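Table Rantala, guide de mise en service
4. Première application de l'huile Castik

Votre plateau est monté et bien d'aplomb ? Parfait, vous allez pouvoir le nourrir un peu, et c'est sans doute le moment le plus agréable de toute l'installation !

1. Dépoussiérez le plateau avec un chiffon doux, sans oublier les chants (la poussière adore s'y cacher).
2. Secouez le flacon, puis versez environ 17 ml d'huile sur un chiffon propre.
3. Étalez dans le sens du fil, en couche très fine, en prenant tout votre temps.
4. Attendez 5 minutes et essuyez soigneusement l'excédent.

Remarque : le flacon de recharge porte la référence 466. Il convient aussi aux bancs et aux étagères de la même gamme.

Attention : étendez les chiffons imbibés à plat, dehors, jusqu'à séchage complet. Roulés en boule, ils peuvent s'enflammer tout seuls.
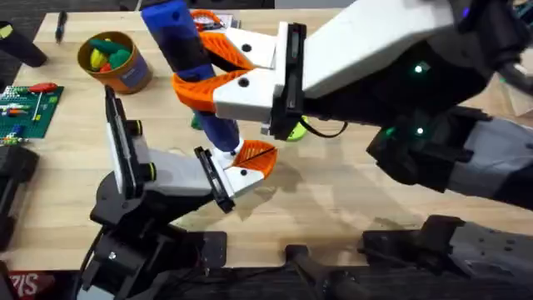 Temps de lecture : 2 min

Laissez ensuite le bois tranquille toute une nuit, fenêtre entrouverte si le temps le permet. Pour les taches d'encre ou de vin, rendez-vous à la page 77.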